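**Maketbridge sets its terms for any room-tidying robot purchase**

*Lodging operator says no order before June, and none at all without better numbers*

January 6, 2019. Maketbridge, which runs 14 small hotels and furnished rental buildings, said today that it has not bought a room-tidying robot, has not agreed to buy one, and does not plan to sign anything before the end of June.

The company is putting out this statement after several trade newsletters reported that an order had been placed. It has not. Three suppliers, Clilero, Dmytriv and Etico, have been asked to quote on two-armed machines that can pick up litter and other small items from guest room floors. All three have sent prices. Maketbridge considers none of the quotes complete.

"We were told this would pay for itself," said Sibusiso Khumalo, who heads purchasing at Maketbridge. "I asked over what period, and I got three different answers from one sales team. I would like to see one answer, in writing, with the service visits included."

The job under review is a narrow one. It covers loose trash on carpet, such as wrappers, cans, napkins and scraps of paper, and getting it into a wastebasket. Making beds, changing linen and cleaning bathrooms are outside the request, and suppliers who padded their proposals with those tasks have been asked to take them out.

Floor litter work with a two-armed robot and a black wastebasket:
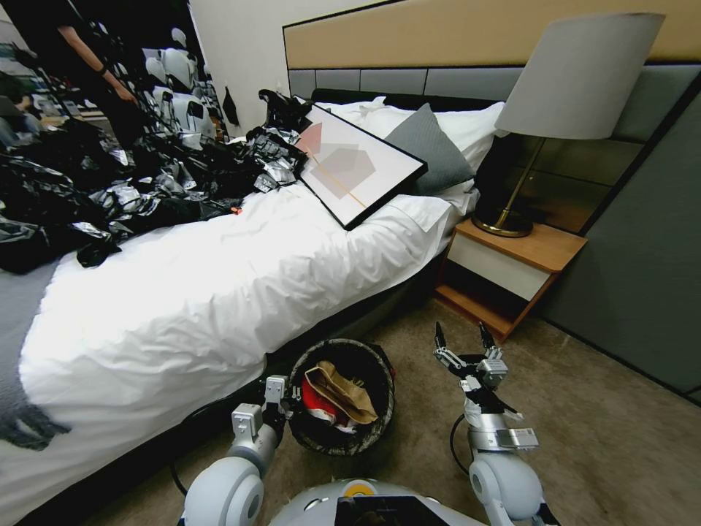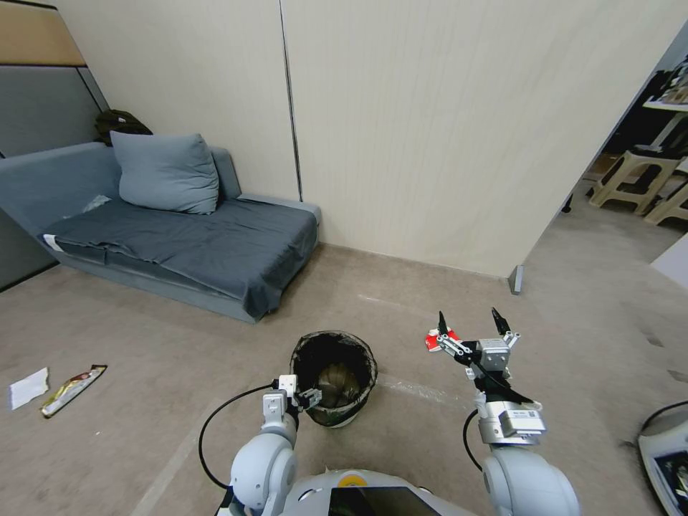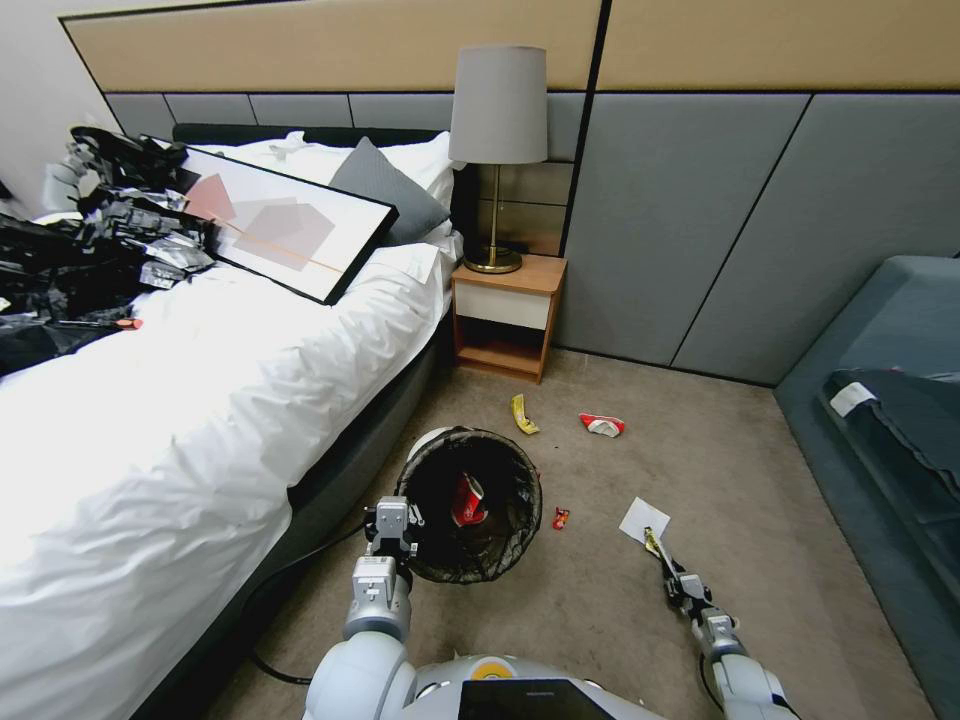 Maketbridge's housekeeping supervisors reviewed the three proposals in a single afternoon and came back with 367 written comments. Many concern time. A housekeeper clears a floor on the way to doing something else, and the supervisors want to know how long a machine needs for the floor alone, starting at the door and ending at the door. Two of the suppliers gave a figure per item picked up. Maketbridge does not pay its staff per candy wrapper and sees no use in budgeting that way.

Other comments deal with power cables, door widths, elevators, and who moves the robot from one floor to the next. If the answer to the last question is "a housekeeper," the supervisors noted, then her time belongs in the price.

The company has set the following conditions. A supplier that cannot meet them is free to withdraw.

- A trial of 5 weeks in occupied buildings, in rooms picked by Maketbridge on the day. Rooms prepared ahead of time by the supplier will not count.
- A full log of every attempt, including items dropped, missed or left behind, and every time a person had to step in.
- A written statement of how much of the work is done by the machine alone and how much is steered by a remote operator. If there is an operator, the hourly cost must be shown.
- One price covering 4 years, with parts, grippers, software, training and removal at the end.
- Repair or replacement terms for damage to guest property, furniture and fixtures.

Etico has accepted the first two conditions and is still discussing the rest. Dmytriv has asked for a shorter trial. Clilero proposed a lease with a monthly fee and no stated limit on yearly increases, and Maketbridge has sent that back.

"A lease can be fine," Khumalo said. "A lease where the other side fills in the number later is something I would not sign for a coffee machine."

The company has put no money for robots in its main equipment budget this year. A small amount has been set aside for the trial itself, mostly to pay staff for the extra hours of watching and writing things down. Replacement vacuum cleaners and linen carts, both overdue, come first and will be ordered on the usual schedule.

Maketbridge also wants to correct a claim that the robots would let it cut housekeeping jobs. No such plan exists, and the figures received so far would not support one. Any supplier using Maketbridge's name in sales material to suggest otherwise has been told to stop.

Revised quotes are due before the trial begins. Results will be shared with building managers in June, including the number of times someone had to bend down and pick the thing up by hand.

**Contact:** Sibusiso Khumalo, Purchasing, Maketbridge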